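I sat through the whole Funholm council debate on resettling families from the Kirna border camps so you don't have to. Four hours. A thread, with snacks.

First, the motion. It asks the council to "welcome in principle" 25 families over 2 years. The words "in principle" were added at the request of the majority group and then argued over by the majority group for most of an hour.

Benedicta Kyei opened for the motion. She was good. She read out the number of empty council-owned apartments (80, per the housing office's own report) and then sat down, leaving a silence you could have parked a bus in.

Tetteh Agbeko, opposing, said he had every sympathy with the families. He had sympathy for eleven minutes. He then asked whether the apartments were empty or "merely unoccupied."

The housing officer was called in to explain the difference. She looked at her report for a while. She said she would write to members.

We then had a point of order about whether Mokness should be taking its share first. Mokness is a different town. It has its own council, which I'm told spends its evenings asking the same about us.

Agbeko's group wants the regional government to pay up front. The regional government wants a signed commitment before it pays. Both sides described this as the other side's delay. I have had the same conversation about splitting a restaurant check.

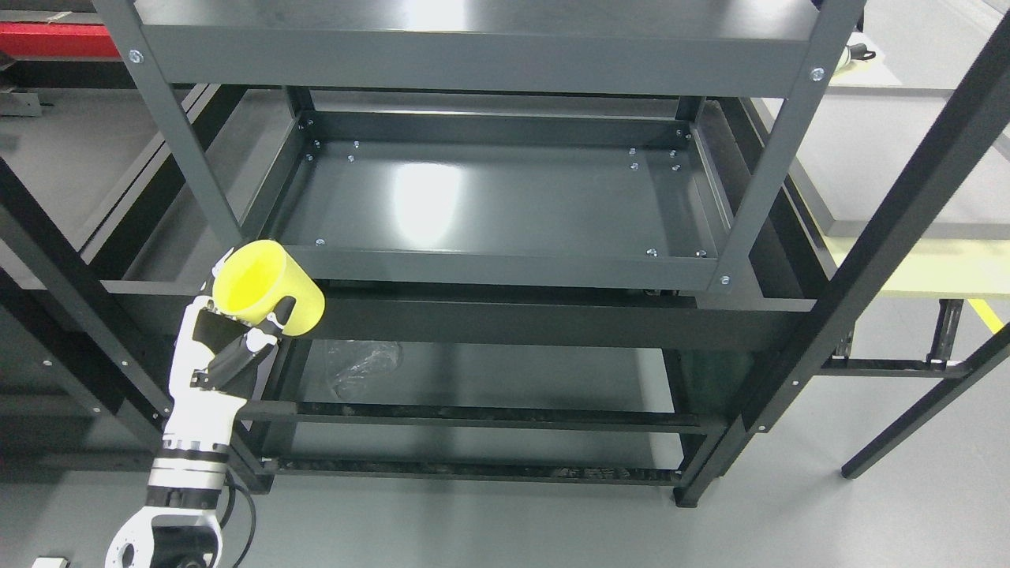 Back from the break, which ran long. Kyei moved to strike "in principle." The chair asked if she meant to strike the words or the idea. She said the words, the idea was already gone.

Best line of the night and the minutes will have it down as "Cllr Kyei responded."

Someone did finally bring up schools. Nutsugah Primary has places in every grade and the head teacher has written in to say so, twice. The second letter was noticeably shorter than the first.

There was also a long detour into whether interpreters would count as staff or as services. I'm sure it matters to somebody's spreadsheet. One member asked to have it explained again and I briefly considered crime.

The vote on striking the words: lost by 2. The vote on the motion as written: carried, with Agbeko abstaining "in a supportive spirit." I have been trying to picture that abstention ever since.

So Funholm now welcomes people in principle. The actual date, the actual buildings and the actual money go to a working group, first meeting in August — when most of the working group is on vacation.

To be fair to them, the last motion on this never made it out of the agenda packet.

Kyei was still in the hallway at 11 pm asking the housing officer for the list of addresses. I'll post it if she gets it. Don't hold dinner.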